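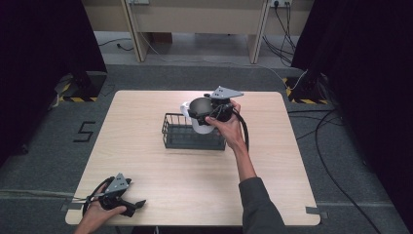 Figure 3. Two-handed recording at the table, mug in the right gripper, wire mesh basket as target.

Hand-Held Tools > Set-Up Guides > Recording

3. Preparing and running a table session

This section applies to the Wakport 902 hand-held gripper pair used with Dokness recording software. Charge and pair both grippers before starting (Section 2).

3.1 Table and floor

1. Place the table on a level floor. Leave enough room for the operator to stand at the near edge and reach the far edge without leaning on the table.
2. Mark the position of the table legs with tape. If the site has more than one station, mark the station number on the floor next to the table.
3. Route power and data cables away from the operator's feet.
4. Clear the table, then set out only the objects listed on the task sheet.

CAUTION: Equipment stands must stay inside their marked bases. Do not move a stand while a session is open. If a stand is bumped, close the session and repeat the calibration in Section 2.4.

3.2 Holding the grippers

1. Take one gripper in each hand, with the palm under the body and the fingers wrapped around the handle.
2. Check that the metal plate on top is tight. A loose plate shifts the tracking origin and the session will be rejected on upload.
3. Let the cable loop freely beside the body. Do not wrap it around the wrist.
4. Wear close-fitting sleeves. Loose cuffs can block the lower edge of the gripper camera view.

3.3 Finger check

Run this check at the start of every session and after any drop.

1. Open both grippers fully and hold them over a bare part of the table.
2. Select Live View in Dokness and choose the left or right gripper.

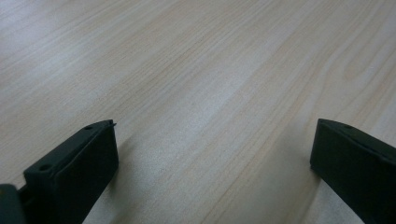 3. Confirm that both fingertips are in view and at nearly the same height. If one tip sits clearly higher than the other, reseat the finger and tighten its screw.
4. Close the fingers slowly until the tips touch, then open them again. The width reading must return to its starting value.
5. Repeat for the second gripper.

NOTE: Reflections from a glossy table top do not affect the width reading. They can affect tracking. Lower the lamp setting if Dokness shows warning 220.

3.4 Recording

1. Press Start and hold both grippers still until the tone sounds.
2. Perform the task at normal working speed. Keep the idle gripper over or near the table.
3. Release the object fully before moving the hand away.
4. Press Stop. Episodes longer than 40 seconds are split automatically.

Firmware from the January release or later is required for automatic splitting.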